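Let small charities spend on the boring things

September 30, 2023

Every fall the envelopes come, and most of them offer me a choice of what my money will do. I can buy a school bag, a week of hot lunches or a winter coat. The Zuvari Fund, which I have supported for years, sent a card this September with six boxes to tick. None of them said "heating" or "payroll."

I understand why. People like to know where their money goes, and charities have learned to sell them the part that sounds best. But a gift tied to coats can only be spent on coats. If the boiler at the Prenov family center fails in a warm year with plenty of coats on the racks, the coat money sits in the bank and the center closes early.

That happened there last winter. The center had 13 separate restricted accounts and very little cash it was free to use. The repair came to $2,329. It took weeks to find, and the after-school program ran on short hours the whole time. The donors had been generous. They had also left the staff no room to make an ordinary decision.

The usual objection is overhead. Donors have been told for a long time that a good charity spends almost nothing on itself, and some still judge by that one number. I think it is a poor test. A food pantry with a broken phone line has low overhead. So does a counseling service that pays so badly it has to train a new person every year. The families who use these places pay for the savings.

There is a fair case for restricted gifts when the sum is large and the purpose is clear. A new roof needs its own fund. If someone leaves money for music lessons, it should go to music lessons. My complaint is with the $80 and $100 checks, split into tiny purposes that someone then has to track and report on. The bookkeeping can eat a good part of the gift.

Wostus, the smaller of the two charities in the Cabral neighborhood, dropped its tick boxes two years ago. Its letter now says what the group did, what it cost and what it expects to need. Giving dipped at first and then came back. I found the letter dull, and I trusted it more than anything else in the pile.

So I have stopped ticking boxes. I write "general use" on the memo line and leave the choice to the people who open the mail and pay the gas bill. If I didn't trust them to do that, I shouldn't be sending them a check at all.
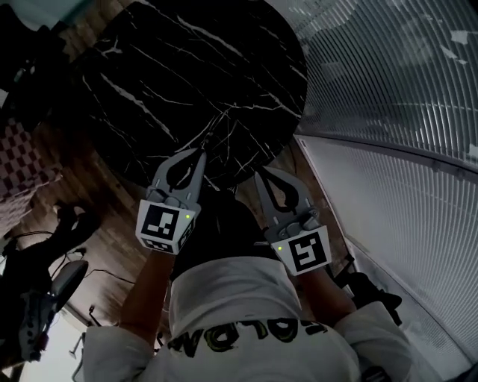
Reading time: 2 minutes

Opinion pieces reflect the views of their authors. Replies of up to 100 words may be sent to the letters page.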